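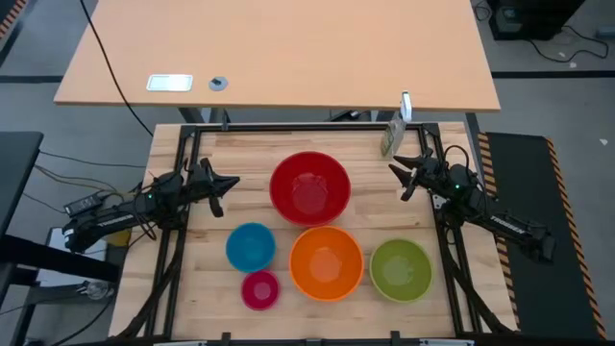

To: killifish-aging list
Date: 5 November 2018
Subject: Re: Fusa line, food restriction and median lifespan

Thanks for the long post. I've quoted it in full below because a few people told me they joined the list after it went out. My replies come first, then the original.

On the main point, I agree with you that the Mirkley results and ours can both be right. The fish in the two places come from the same line on paper, but they have been kept apart for nine generations and they aren't fed or housed the same way. In an animal that lives only a few months, a small difference in the first weeks can move the whole survival curve. I would not read your longer median as proof that restriction works, and I would not read our flat result as proof that it doesn't.

What bothers me more is how we each define a restricted fish. You cut the number of feedings per day and kept the portion the same. We kept the number of feedings and cut the portion. Those are different treatments. With fewer feedings the fish go through a real fast overnight and into the next day. With smaller portions they eat at the usual times and are just a bit hungry all day. In mice there has been a long argument over whether the benefit comes from fewer calories or from the hours without food, and I don't see why fish people should get to skip it.

I also think we have to be honest about growth. Our restricted males were smaller at maturity and colored up later. If restriction starts before the fish are fully grown, part of what you measure is slower development. A fish that reaches adulthood two weeks late and then dies two weeks late has not aged more slowly as an adult. We should all be reporting age from hatching and age from sexual maturity side by side. We only did the first, and so did you, as far as I can tell from the tables.

You asked how we handle the deaths that aren't from old age. Jumpers are censored on the day we find them. Fish that stop eating and waste away are counted as deaths, since there's no good way to separate a gut parasite from plain decline without opening every fish. We do open a sample of them. Fish killed by equipment failure are censored, and so is everything on the same water loop if the failure lasted overnight. We lost most of a cohort that way in December, when a heater controller stuck on, and the paper you read leaves those fish out entirely. It should have said so more clearly than it did.

The feeder question. We run the Rokano feeder on every rack now and I'm mostly happy with it. The portions are steady once the drum is full. They drift when the drum gets low, and they drift downward, so top it up before you think you need to. Dry food only. Anyone feeding bloodworms is still going to be standing there with a pipette. We weigh a test portion from each drum on Mondays and Thursdays - sorry, I should say twice a week, the actual days move around with the holiday calendar - and write it in the log next to the water readings.

Someone wrote to me off the list with a question I think others have too, so I'm putting it in here.

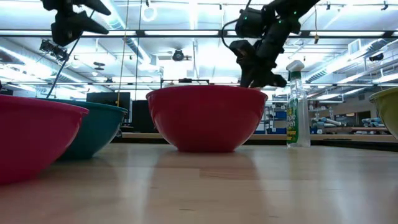

Can a lifespan trial be run with males and females in the same tank?

It can, but the results are hard to use. Males chase females constantly, both sexes pay for it, and the losses depend on how many of each are in the tank. Egg laying also costs the females a great deal, and food restriction cuts egg output, so in a mixed tank you can't tell whether a longer life came from the food or from the lighter breeding load. House them singly if you have the space. If you don't, keep the sexes apart and keep the number per tank the same from start to finish, even if it means moving fish when one dies.

On embryos, our numbers for the season are finally together. We collected 2,941 eggs from the Fusa breeders. The share that went into diapause was higher than I wanted, and it was much higher for eggs from older mothers. That matters for anyone planning a cohort, because you need a large batch hatching on one day and the older females won't give it to you. We now breed only from young pairs and hold the coconut fiber at the warm end of the range. Eggs kept cooler go dormant more often and then wake up when it suits them.

A related warning. Fish that hatch from long-dormant eggs may not be the same as fish that developed straight through. The usual view is that diapause does not shorten adult life, and I have no data against that. Still, I would not mix the two kinds in one trial. Write down the collection date and the hatching date for every batch. It takes a minute and you can't get it back later.

As for sharing raw data, I would be glad to. We keep daily records in Yap and can export plain text with one line per fish: hatch date, sex, tank, group, date of death, and whether it was censored. If Mirkley can produce the same columns I'll run both sets through the same survival code and post the curves here, whatever they look like. I would rather not start from the summary tables, as the censoring rules differ and the tables hide that.

My suggestion for a joint trial is below. Please pick holes in it.

Males only in the first round, singly housed. 60 fish in each group, from hatches no more than two days apart. Three groups: full feeding, fewer feedings, smaller portions, with the last two matched for total food per day. Restriction starts at sexual maturity and not before. Same food from the same lot, split and shipped. Same temperature in both places, logged by probe and not read off the heater dial. Body length and weight at maturity and then monthly. Blind the person who calls the deaths if you can manage it, though in a small fish room that's difficult.

We have rack space from the spring. I can't promise staff beyond one full cohort.

One last thing on the gut sections you described. I would be careful with the word "younger." The tissue from restricted fish does look tidier, with taller folds and less inflammation, but a gut that handles less food may look like that at any age. A control where restricted fish go back to full feeding for a couple of weeks before sampling would help. We haven't done it either.

- Fish room, second floor

Earlier message, quoted:

> Hello all,
>
> We've finished the first food restriction trial in the Fusa line at
> Mirkley and I wanted to put the outcome here before we write it up.
>
> Fully fed fish had a median lifespan of 17 weeks from hatching.
> The restricted group lived longer at the median, but the oldest
> fish in the two groups died at nearly the same age. So the curve
> is squarer and the tail hasn't moved. I know this isn't what the
> other group on this list found, and I'd like to understand why.
>
> Restriction was done by dropping the midday and evening feedings.
> Portion size stayed the same. It began in the fourth week after
> hatching, when most of the males were showing color but a good
> number of the females could not yet be sexed by eye. Fish were
> kept in small groups until then and singly afterward.
>
> We took gut and liver from a subset. The gut looks better in the
> restricted fish. I would call it younger, though the pathologist
> would not. Liver shows less fat, as you'd expect. We stained for
> senescent cells in both tissues and the staining was too patchy
> to score, so I'm leaving it out. If anyone has a protocol that
> behaves well in fish liver I would like to see it.
>
> Questions for the list:
>
> How do you treat deaths that are clearly not from old age? We
> censored jumpers and counted everything else.
>
> Is anyone using an automatic feeder they trust? Hand feeding is
> taking up most of the morning and I suspect that portions vary
> with whoever is on duty.
>
> Would anyone be willing to share raw survival data? We can send
> ours once the last fish has died. There are still a few old
> males swimming.
>
> Does anyone see a maternal age effect on diapause? Our hatches
> were spread out more than we planned and I don't know what to
> blame.
>
> Replies to the list are fine, no need to copy me.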